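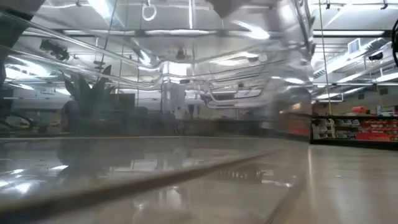

Re: [packing-list] clear bags for the Trosside move, which size and how to fold

From: Kam-wah Yen
To: packing list
Time: 7:40 am

Hi all, quick one before I have to run for the van.

Xuân, yes to most of what you wrote, answers in between. Short version for people who don't want to scroll: big clear bags for the soft stuff, small ones for cables and hardware, lay everything out on the table first, don't tape directly onto fabric. The big bags are a pain. They wrinkle up the second you lift them and you can't find the opening. Glossy kind is the worst for that but it's what we have, so.

Xuân Diệp wrote:
> Morning everybody. I went through the shelf at Trarkwood last night and
> we have more clear bags than I thought, 1,442 all sizes together. I make
> it 1,107 of the small ones and the rest are the big ones. Do we really
> want to use the big ones for cushions? I tried one at home and the
> folds were so bad I couldn't read the label I'd put inside. Also they
> take up the whole table when you open them.

Keep using them for cushions and curtains. Nothing else fits. For the label problem: put it on the outside, near the bottom seam, flat side. If it goes inside it slides into a crease and then whoever unpacks is turning the thing round and round under the lights trying to read it. Paper label, wide tape all the way across. Pen before tape, please, the ink smears on top of tape.

Taking up the whole table, yes. One big bag open at a time. Two people if you can.

> Second thing, how are we folding the leftovers? Last time they got
> stuffed back in the carton and half of them had creases that never came
> out. Some stuck together too.

OK this is what I do, it's not pretty but works:

Bag flat on the table, opening toward you.
Smooth from the closed end down with your forearm. Not your hand, nails catch.
Fold in thirds lengthwise, press the air out as you go.
Then roll, loosely. No rubber bands, they bite in.
Rolls stand upright in the carton, opening end up so you can grab one.

Wrinkles don't matter for cushions. They do matter for the framed prints, so save the smoothest ones for those and put a W on the roll if it's a wrinkly one. Somebody did this with an X last time and we all thought it ment holes.

> Third, do we need to buy more? Orbán has the 20-packs but I didn't want
> to order before asking. Iltport was out.

Don't order yet. We have 34 cushions on the list plus the curtains from the front room, and I think a lot of those can double up, two flat cushions to a bag. If we run short of anything it'll be tape. I'd get tape from Orbán and leave the bags.

> Last thing, can we shut the bags by twisting and knotting? It's faster.

Please no knots. You end up cutting them and then the bag is trash. Twist, fold the neck over, one strip of tape with the end turned under so there's a tab to pull. Takes the same time once you've done a few. For the curtains leave the neck a bit open until they're on the van, the air has to go somewhere and they stack like balloons otherwise. Found that out with the bedroom set in May, pushed down on one and it just slid off the pile and took the lamp shade carton with it.

Other stuff while I'm writing:

- Scissors stay on the table, not in the bags. I mean it. Check before you close.
- The small bags with the zip top are for screws. One piece of furniture per bag, taped to the carton for that piece, not to the wood.
- Wipe the table down first. Crumbs and grit stick to the plastic and then scratch the prints.
- Does anyone have the other tape gun?? The red one jams.
- Don't leave open bags on the floor where peole walk, they're slippery. Kids and dogs, same, keep them away from the open ones.

Xuân if you can bring the big ones over by lunch I'll start on the curtains. Small ones can wait. I'm at Trosside until 4 or so, phone's on but I might not hear it, text is better.

Kam-wah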